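5 min read

Section 3 – Placing and connecting the Nindgate room dehumidifier

Read section 2 first if the unit was shipped on its side. It needs to stand upright for 90 minutes before power goes on.

3.1 Pick a spot

1. Hard, level floor. Thin carpet is OK, deep pile is not – the casters sink and the float switch reads wrong.
2. Keep 12 inches free behind the unit and on both sides. More if you can.
3. Not under a table. Warm air comes out of the top grille and has to go somewhere. Beside a table is fine, as long as the grille is clear of the tabletop.
4. Check the walls. Framed pictures and wallpaper don't like a direct stream of dry air, so turn the louver away from them. 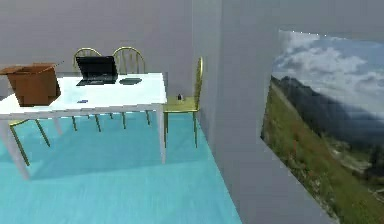 3.2 Fit the tank

1. Pull the tank straight out by the recessed grip.
2. Remove the tape and the foam block from the float. Both pieces.
3. Rinse with plain water. No soap, it foams up later.
4. Slide back in untill it clicks. Tank light goes off.

CAUTION: Do not run the unit with the foam block in place. The pump will not shut off when the tank is full.

3.3 Connect the drain hose (optional)

1. Unscrew the rear cap. Keep it, you need it again if you go back to the tank.
2. Push the hose on all the way to the collar. Tighten the clip by hand only.
3. Run the hose downhill to the drain. No loops, no kinks. If it has to go up at any point use the Brisau pump kit (sold separately).

Note: hoses from the older Wiegand series do not fit. The collar is narrower.

3.4 Power

1. Use a grounded 120 V wall outlet. No extension cords, no power strips.
2. Don't share the outlet with a space heater. Anything over 1000 W on the same circuit may trip the breaker.
3. Plug in, wait for one beep, press ON.

3.5 Furniture and electronics nearby

Solid wood moves a little as the room dries out. Drawers may get loose, joints may creak. Start at the MEDIUM setting for the first week, then go lower if needed. Keep laptops and other electronics out of the airflow and never on top of the unit.
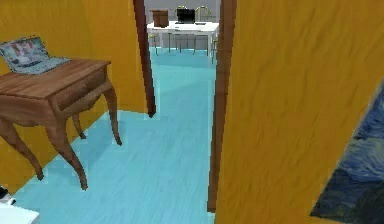
Fig. 3-2. Wooden side table with drawer, laptop on top.

3.6 First run

1. Close windows and doors.
2. Set the dial to MEDIUM, fan to HIGH.
3. Leave it alone for a few hours. Little water in the tank at first is normal, specially in a cool room.
4. Code 151 on the display – the tank is not seated. Pull it out, push it in again. If the code stays on, go to section 6 or contact the Irndale service desk with the serial number from the rear label.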